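Grusik Lyrics and Releases, data card

Version 2, last changed August 26, 2026. Maintained by Vira Mykhailiuk.

This dataset collects release notes and song credits for pop singles from small labels in Woritz and Stastville. It has 1563 rows, one row for each track. The rows come from 161 artists. Lyrics are not included, only the title, the credits, the label, the length and the date of release.

Credits were typed by hand from the sleeves and then compared with the label pages. When the two did not agree, I kept the sleeve version and wrote the other one in the field "alt_credit". 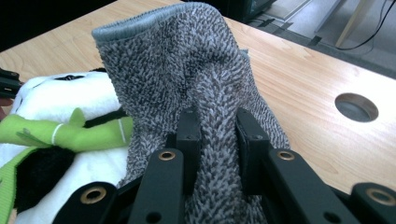
Gray knit sock with a ribbed cuff, held in a black gripper.

Known problems

In 54 rows the producer is missing. Remixes are listed as separate tracks — this makes some artists look more productive than they are. Singles from the label Collado have only the month of release, so the day is left empty. Please do not fill it with the first day of the month, as version 1 did in March.

Use

The file is UTF-8, with semicolons between the fields. Some titles contain a comma, so check your import settings. You may use the data for study and for non-commercial work. If you find a wrong credit, please open an issue and give the row number and your source.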